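What the second arm will cost us 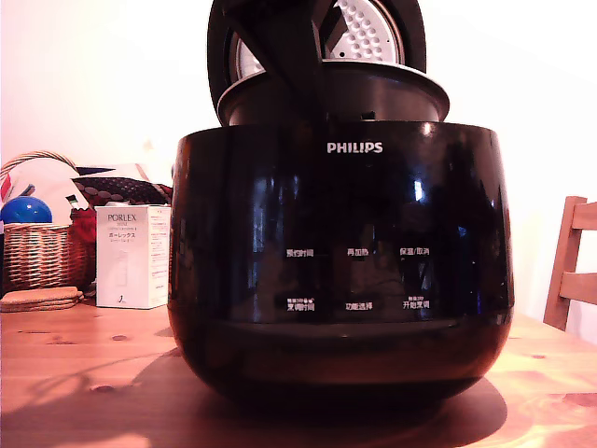
3 min read

The second arm has been on the list since September, and I finally sat down to work out what it costs once everything around it is counted. I had been carrying the price of the arm in my head as if it were the whole budget. It is less than half of it.

The quote from Cincombe for the arm and controller is $3,109. Prodalitz came in lower for the same reach, but their controller is sold separately and the cable between the two is another line. By the time I had added those up the gap was small enough that I went with the one I already know how to set up.

The gripper is $929. I looked for a cheaper one and found plenty, all of them with stiffer fingers. Most of what we do is kitchen work – lids, handles, reaching into a rice cooker – and I don't want hard metal edges going near a glossy black Philips with touch controls on the front. The labels on ours are in Chinese, so everyone who works on it learns preset time, reheat and start cooking in the first week whether they meant to or not.

Then the part I always underestimate, which is the props. An arm needs things to work on, and they wear out. I have set aside a line for:

3 rice cookers, one in use and two spare
coffee gear
baskets, coasters and cloths
plain balls in a few colors

Appliances with hinged lids take the most abuse, so the spares get bought at the same time as the first one. Last year I waited, the model was discontinued, and we lost weeks adjusting to a lid that opened to a different angle. Cloth is cheap and we can't have enough of it. Anything with a pattern is useful.

Shipping from the warehouse in Bragança is quoted separately and depends on whether the base plate goes in the same crate. I asked for both prices. The plate is heavy, and a local shop could cut one, but then the holes have to line up and I have been through that once already.

I am keeping $2,000 back for repairs and for whatever I forgot. On the first arm that money went to a replacement power supply, better lighting and a table that didn't rock.

What I have not decided is where it goes. The Ernach room has the floor space but only one good circuit. Putting both arms in the front room means moving the shelves and running a cable along the back wall – doable, but it takes up a day I would like to spend on something else. I will measure again before I sign the order. The quote is good until the end of the month.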